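The Small Dark Load

What goes in with the black and navy clothes, and what carries them there

August 4, 2021

Print this article | E-mail this article

A front-loading washer is built around a horizontal drum, and most of what goes right or wrong in it can be traced to that one fact. Clothes are lifted by paddles, carried toward the top and dropped into a shallow pool of water. With a reasonable load the fall does the cleaning. With one pair of pants and a T-shirt there is little to rub against, and the two pieces may travel around the drum as a single lump. The machine then senses the imbalance, slows down, tries again and adds minutes to the cycle.

Dark clothes are where this shows up most often in small households. Whites accumulate. Towels accumulate faster. Black and navy pieces tend to come up two or three at a time, usually when one of them is needed the next morning, and they are washed as they are.

Joni Tuominen has been repairing domestic washers for 13 years, lately at Mäkelä, a workshop that services machines in apartment buildings. He keeps a written log of every call. A good share of the entries under "noise" and "won't spin," he says, end with no part replaced. He opens the door, finds a few heavy wet garments pressed to one side of the drum, redistributes them by hand and runs the spin again.

"People describe a bearing," he says. "Then I get there and it's a sweatshirt."

His advice is to build the load before walking to the machine, on a flat surface where every piece can be seen. Most laundry hampers work against this. A tall hamper is efficient storage, but it is emptied from the top or tipped over, and in either case the clothes reach the drum in a tangle. Socks stay inside pant legs. Sleeves stay inside out. A tissue in a pocket stays in the pocket until it is distributed evenly over everything black.
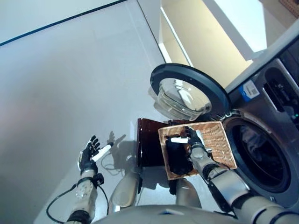
The low basket is the better tool for the last few feet. A rectangular one with shallow sides holds a small load in a single layer, and a single layer can be checked at a glance. Wicker is the traditional material and has two things in its favor: it is light, and it lets air through. Its drawbacks are equally well known. The weave sheds splinters as it dries out, and a loose end will pull a thread from a knit. Before using an older basket for anything finer than denim, run a bare hand around the inside. Any place that catches skin will catch jersey.

Loose ends can be clipped flush with small side cutters. Do not sand them dry, which raises more fibers than it removes. Dampen the spot, press the strand back into line, let it dry overnight and clip what still stands up. A basket that has lost whole strands along the rim is finished as a clothes basket, although it will go on holding clothespins for years.

Moisture is the other limit. Wicker should carry dry clothes to the washer and dry clothes away from the dryer. It should not be the thing that receives a wet load. The strands swell, the weave loosens as it shrinks back, and the bottom starts to sag. Where the same basket has to do both jobs, put something rigid and wipeable under it. A serving tray with a raised edge works well and can stay under the basket during the carry, so that the weight rests on the tray and not on the woven bottom.

Folding before washing

The instruction to roll or fold clothes before they are washed sounds like wasted effort, given that the drum will undo it within a minute. The fold is for the person loading. Three rolled garments lying side by side can be told apart even when all of them are dark. Three garments in a heap of dark cloth cannot, particularly under the single ceiling fixture found in most utility rooms. Navy and black are the usual confusion. They can generally share a wash, but a new navy piece with unfixed dye is better kept out of any load containing gray or heather fabric, and it has to be recognized as navy first.

The sequence Tuominen recommends takes under 10 minutes for an ordinary mixed hamper:

Empty all pockets and leave them turned out.

Close zippers. Leave shirt buttons open.

Turn dark garments inside out, so that the abrasion falls on the side that is not seen.

Roll each piece loosely and set it in the basket with the heaviest nearest the door end.

Place small items last, on top or tucked into one end.

At the machine the rolls are shaken out one by one and placed in the drum, alternating heavy and light. Nothing is pushed in as a bundle. A drum filled this way starts its first tumble with the weight already spread, and the machine spends less time hunting for balance before the spin.

The light cloth in a dark load

Cleaning cloths, dish towels and the occasional gray rag are often added to bring a small dark load up to size. The reasoning is sound as far as volume is concerned. The question is lint. A looped cotton cloth gives off fiber in every wash for the first several washes of its life, and dark synthetics hold that fiber electrostatically. A smooth, flat-woven cloth that has been washed many times gives off very little.

There is a simple test. Press a strip of clear tape on the cloth, pull it off and stick it to a piece of black paper. If the tape reads as a gray haze, the cloth goes in with the towels. If only a few fibers show, it can go in with the black shirts. Dusto, which makes a mesh lint catcher that rides loose in the drum, prints the same test on its packaging. The catcher does collect fiber. In our use over the spring it collected the most from loads that should have been divided in the first place.

Microfiber is a separate case. It sheds little but picks up everything, and a microfiber cloth washed with cotton comes out carrying the cotton's lint into its next job. It also should not meet fabric softener, which coats the split fibers and leaves the cloth pushing water around.

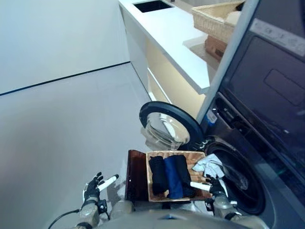 A wicker basket on a dark brown tray beside an open front-loading washer, with rolled or folded dark garments and a gray cloth tucked in at the right end.

Detergent and water

Small loads are almost always overdosed. The lines inside a measuring cap are difficult to read, the lowest line is frequently higher than a small load requires, and a concentrated liquid leaves no visual clue that too much has been poured. On dark clothing the excess dries as pale streaks, most often along seams and at the waistband, and is mistaken for lint or for fading.

For a load of three or four garments in an ordinary front-loader, start at half the lowest marked line. If the water is hard, move up from there by small steps over several washes. A good indicator is the door glass during the final rinse. Persistent foam on the glass at that stage means the dose was too high or the cycle too short. Liquid is preferable to powder in cold water. Zullance sells a detergent for dark fabrics that leaves out optical brighteners, the ingredient that makes whites look whiter and gives black cotton a bluish cast over time. The omission matters more than the word "dark" on the bottle, and any brightener-free liquid will serve.

Keep the water cool and the spin moderate. The factory "quick" program is acceptable for clothes that are merely worn, and many of these run 45 minutes or less. It is a poor choice for anything with body oil or food on it, where the short wash leaves residue and the short rinse leaves detergent.

The door and the gasket

The rubber gasket around the opening is the part of a front-loader that is handled most and maintained least. Its lower fold collects water, hair, coins and the fiber that did not reach the filter. Pull the fold back and wipe it after the last load of the day, then wipe the inside of the glass, where a film builds up along the lower curve. A plain damp cloth is enough if this is done regularly.

Leave the door standing open afterward. This is routine advice and is routinely defeated by the room. Laundry closets are often laid out with the hinge on the wrong side or with a shelf in the door's path, and the door is closed so that people can get by. At Lallden, a block of apartments served by the Mäkelä workshop, the owners marked out the full swing of each door on the floor and cleared whatever stood inside the line. Odor complaints went from a regular item to nearly 4 a year, according to Tuominen's log.

The same rule applies to boxes and baskets. A container set on the floor in front of the machine is convenient for unloading, provided it stands clear of the door's arc. One that sits inside the arc gets struck by the lower edge of the door. The box survives this. The hinge takes the load sideways, and a hinge that has dropped slightly will let the door press unevenly on the gasket. The first sign is a thin line of water on the front panel below the opening.

Drying

Dark garments come out of the spin with creases pressed into them, and heat sets the creases. Shake each piece by the hems before it goes in the dryer or onto the rack. Where the dryer is mounted above the washer, it is tempting to drag the whole load upward in one armful. Take the pieces one at a time. Elastic blends should come out slightly damp and finish on a hanger, still inside out, away from a window. Direct sun will fade a black shoulder seam in one summer.

The cleaning cloths can stay in for the full cycle. Empty the lint screen when they are done, and again before the next dark load.

Related articles
Reading a Care Label From the Back
Stacked or Side by Side: Planning a Narrow Laundry Closet
Repairing a Wicker Rim
Hard Water and the Measuring Cap
When to Replace a Door Gasket

Print this article | E-mail this article

Contact the editors | Copyright 2021. All rights reserved. | Back to top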